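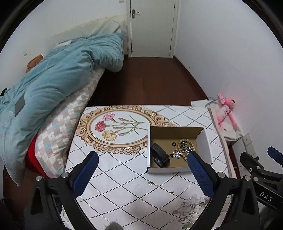
# Everything lives in one cardboard box and the chains are eating each other

**marzipan_drawer**

So I finally dumped my jewelry situation out on the table in the bedroom and I need opinions, because I've been going back and forth on this since August and I'm sick of my own thoughts. My "jewelry box" is an open cardboard box, white on the outside, plain brown on the bottom. Watch goes in there, rings, the tan and cream bead bracelet, silver chain, the sparkly stuff, all of it together with no lid. Every morning I dig.

The chain ends up all over the beads, and the small pieces don't even stay in the box (two of them are on the tablecloth right now and I'm a little scared to breathe near them).

I want to spend under 30 dollars if I can. The room is narrow, so whatever I get has to sit on that table or hang on the wall over it. I was looking at the Veledura stackable trays, but I've never owned anything like that and I don't know if I'd use it or just put it on top of the mess. What do you all do?

**oatmeal_and_thread**

Ok first, I need to talk about that tablecloth. The carnations! The one with the pink, the deeper pink and the yellow in that big curly oval. My aunt had something so close to it on her sideboard that I got a lump in my throat. Where did you get it??

On the jewelry: get the chain out of there tonight. Don't wait for a tray. Drinking straw, cut it to half the length of the chain, thread one end through, fasten the clasp. Done. It can go right back in the box and it won't wrap around your beads anymore.

**tinplate**

Trays are good. I have the Veledura ones and I've had them for years. Get two, stack them, bracelets and watch on the bottom, small stuff on top. They slide a bit on fabric though, so on a cloth like yours put a square of shelf liner underneath.

**quiet_hinge**

Gonna disagree with tinplate. Stacked trays are where earrings go to be forgotten. If I have to lift one thing to see another thing I will wear the same pair for a month. I did exactly that. OP, hang a strip of cork or a little rail on the wall and put the chain and the bracelet on hooks. You said narrow room, so use the wall!

**tinplate**

You can lift a tray, quiet_hinge. It weighs nothing.

**quiet_hinge**

I *can*. I don't, though. I know myself.

**marzipan_drawer**

The tablecloth came from a church sale, folded up at the bottom of a bin of pillowcases. It has another floral bit lower down in grayish pink that I like almost as much as the carnations. It's part of why I don't want a giant organizer, I'd like to still see some of it!

Straw trick: I had no straws, so I used the tube from a dead pen, cut down. The chain went through on the third try. Very pleased with myself.

I'm renting and I'd have to ask about putting holes in the wall, so the rail is a maybe.

**bramblecup**

Don't hang the bracelet whatever you do. If it's strung on elastic, the weight of the beads pulls on it all day and it goes baggy. Mine did, and it wasn't even a heavy one. Lay it flat. Chains can hang, beads lie down.

Also please take the watch out of there. A watch is the hardest thing in that box and it's in with your silver. I had one sliding around with my rings and the glass got a scratch right across the middle. Keep it by your charger, you have to charge it anyway.

**sloe_gin_sunday**

I'm going to be the cheap one here. Keep the cardboard box. It's open, you can see everything in it, and you already own it. Cut some strips from another box, notch them halfway so they slot together, and you've got dividers for free. I lined mine with felt from the craft store and people ask me where I bought it.

What I wouldn't do is spend 100 bucks on one of those mirrored standing things. A friend talked me into a Skutton cabinet and it's lovely, and it takes up the whole corner, and my everyday earrings are in a saucer next to the sink.

**quiet_hinge**

A saucer is underrated, to be fair. For OP's loose earrings I'd do a saucer before I'd do a tray.

**tinplate**

So the advice is now a saucer. I'm going to bed.

**oatmeal_and_thread**

Pill organizer for the tiny ones! The weekly kind with the snap lids, one pair per compartment. It isn't pretty but you toss it in a drawer and they never get separated.

**marzipan_drawer**

Ok, I'm doing sloe_gin's thing first because it costs nothing and I have a pile of shipping boxes to cut up anyway. Plan is a long slot across the back for the bracelet (lying down, thank you bramblecup) and little squares in front for the ring and the sparkly stuff. The watch is moving to the nightstand. Chain stays on its pen tube for now.

Does felt shed onto silver? I have some flannel from an old pajama leg that I could use instead.

**bramblecup**

Flannel's fine, I'd wash it first. Wool felt was what I got warned off for silver, something about it making it tarnish faster, but I've never tested it.

**sloe_gin_sunday**

Mine's acrylic felt and I haven't noticed anything, but I also polish things about never, so I'm a bad witness. Use a glue stick for the lining. Liquid glue soaks through and leaves stiff patches. And cut your strips a hair shorter than the sides of the box or they'll poke up over the edge.

**marzipan_drawer**

Pajama leg is in the wash. Scissors are blunt, so I'm borrowing a box cutter tomorrow, and I'll measure the bracelet before I cut anything.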